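Choosing and Buying Automation: Handout 7
Simulation packages for gripper work

Reading for this week: the trial guide for the Wekmont package, first two chapters. Bring your notes from the session on parallel-jaw grippers, as we will use the same terms.

This handout looks at Wekmont as a product on offer to a small workshop or a college department. It is a simulation package for arm and gripper tasks, sold by Pernel with a library of ready-made parts and a task editor. The aim is to practise reading an offer and testing it against a need. You are not being asked to learn the software in depth, and you will not be marked on how well your simulated arm performs.

What is being sold

The basic licence costs £299 for a year and covers one computer. It includes the editor, the parts library and a set of starter tasks. The department licence is priced on request. Both come with email support, and both let you export the joint positions from a run as a plain table, which you can open in any spreadsheet.

A run is one attempt at a task. The basic licence allows up to 1000 stored runs, after which old ones must be deleted or moved to your own disk. For coursework this is plenty. For a firm trying many starting positions for each part it may be used up quickly, and you should say so if your case study is of that kind.

The gripper model supplied has two fingers driven through linkages. Its width and closing force can be set, but the finger shape cannot be changed in the basic licence. Students last term found this the hardest limit to work round.

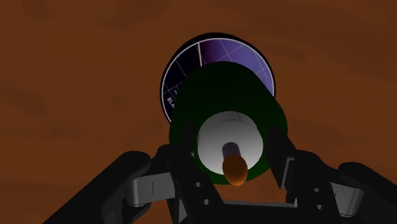

Notes by Ankica Halilović
Automation and Workshop Systems
Fri 22 March

Reading the view from the gripper

The view looks out past the black fingers, which stand on either side of the green cylinder. Use it when setting the approach to a part. It shows whether the fingers are placed to either side of what you mean to grip, and how much of the part the gripper hides from you.

Stacked shapes make this harder. The green cylinder carries a smaller white one, and a dark rod with an orange tip stands out from that. Seen nearly end-on, the lengths are difficult to judge. A learner will often read the diameters correctly and get the depth wrong. The disc behind raises the same problem: it is partly covered, and the lettering at its left edge can be read only as far as "BL".

Before closing the fingers in your own task, check the approach from a second viewpoint. A single view is not enough to confirm contact. Record which viewpoints you used, and keep the same ones for every run that you intend to compare.

The surface under the parts is a mottled rust brown. Plain, strongly coloured parts are easy to pick out against it. Black on black is less easy, as with the fingers and the palm base, and you may want to change the lighting before judging the gap between them.

How it compares

We will set Wekmont beside two other offers in the seminar. Fidel sells a kit with a small physical arm and a simpler simulator. Asamoah sells training days, with software access included for the length of the course only. They are different kinds of purchase — a price comparison on its own will mislead you.

For each offer, write down what you would own at the end of the year. Then write down what would stop working if you did not renew. The Wekmont export tables remain yours, but the task files open only in the editor.

Points to raise with a supplier

Ask how friction is modelled and whether you can change it. Ask which real grippers the model has been checked against, and request the results. Find out whether a stored run can be repeated exactly on another computer.

Work for next week

Write one page recommending or rejecting the basic licence for your case study firm. State the task, the parts to be handled and the longest cycle time the firm could accept. Include at least one limit from the trial guide and explain what it would cost the firm in time or money. Hand in the page at the start of the seminar, with your export table attached.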